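22 January 2024, bench notes, Prulcombe kitting room

Picking up from the page before - the Fosteo sort job is now on the two-arm cell, and I spent the morning with Ngọc Vi going over what that does to the kitting shift. Up to October the sorting was all hand work, two people at the long bench, trays of 300, and everybody's wrists hated it (mine included!). Now it's one person minding the cell and one doing the paperwork and the odd shapes.
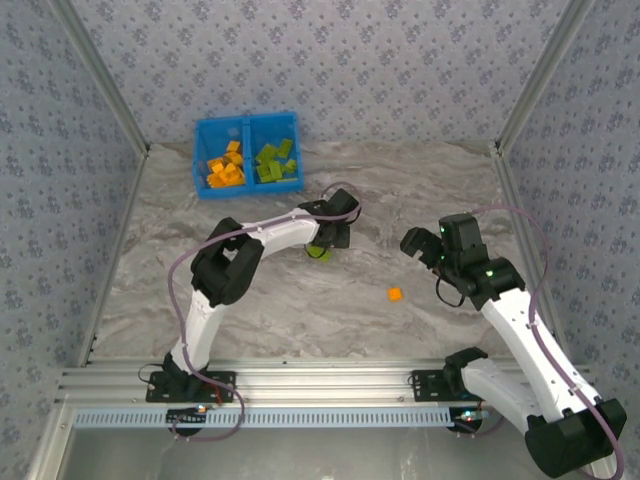 Green block in the left gripper, one orange cube still out on the table.

Mairéad asked for the cell instead of the bench and she's good at it, but she says the waiting is the tiring part. By hand you get a rhythm going and chat. With the arms you watch, and you can't really look away, and then you have to jump in. I timed my own stint at about 12 minutes before my mind wandered off to lunch. Trí wants to swap people every 100 picks and I'd go shorter.

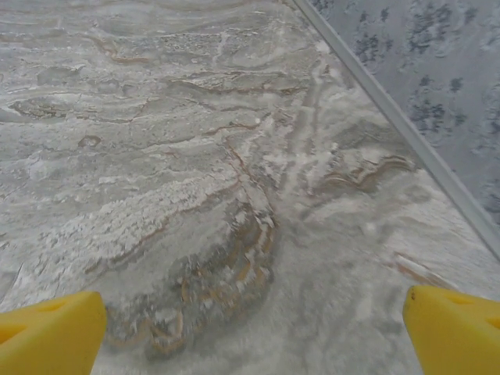

The other thing that came up is who gets to press stop. Catríona thought it was only her and me, Tươi thought it was anyone, and the sheet on the door doesn't say. I say anyone, no questions asked, and write it in the log after. Need to get that past Humphreys before the next group starts.

Also pay grades - minding the cell is still down as "packing" on the Bundetti forms, and that can't be right. Ask Ngọc Vi who owns that form.

To do: new door sheet, a better stool, 10 minute handover between shifts so they can still talk to each other.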